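September, 7 in the morning. House diary, Ostmont dining room.

The term's tableware was brought out of the store before breakfast and the sorting resumed where it had been left. Erick Okoth had asked that the coloured pieces be kept apart from the white, which are reserved for the upper hall. The budget for replacements stands at 300 and is not to be exceeded without a note in this book.

The green was taken first, being the colour most often returned late from the study rooms.

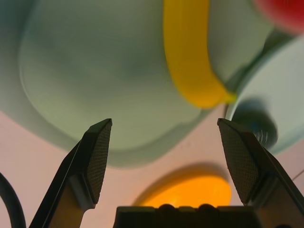

Faith Kinyua remarked that pale colours stain sooner than anyone expects, particularly with tea and beetroot, and that she would sooner see a darker set ordered next time. Her view has been recorded. I am inclined to agree as regards the cups — the plates have worn well.

The order with Burkunitz was then reviewed. It was placed for 65 pieces and the delivery note agrees, though the invoice has still to arrive. Peninah Ogola will write to them again.

Pink and green are to share the lower shelf, as before, with the plates laid flat and the smaller items kept to one side.
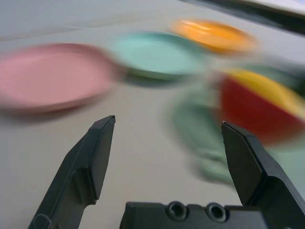
Anything chipped is to be set aside for inspection and is not to go back into use, however slight the damage. Upendo Rashidi has agreed to relabel the shelves, the old labels having become difficult to read. The matter of the cupboard key was raised once more and remains open. Tables to be laid by noon.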